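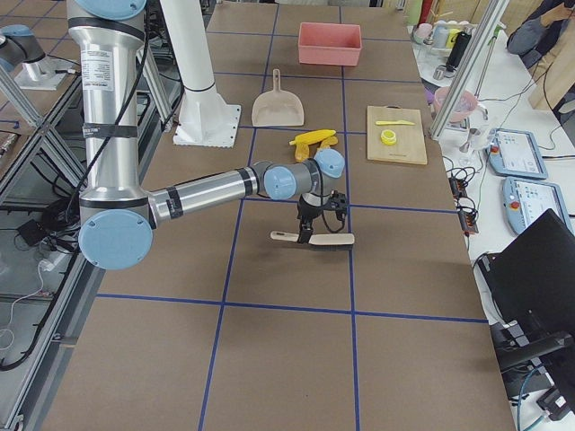
*Fig. 2. Brush held level, just above the table.*

## 4. Cleaning the table before gluing

1. Switch off the Ollow glue pot and let it cool for 10 minutes.
2. Lift any dried glue with the plastic scraper.
3. Brush the dust toward you in long, light strokes.
4. Wipe the surface with a damp cloth. Let it dry.
5. Lay down a fresh sheet of Widureo backing paper.

**Note:** Replace the brush after 200 covers, or sooner if it sheds bristles.

**Caution:** Do not use solvent on the table. It softens the finish and marks book cloth.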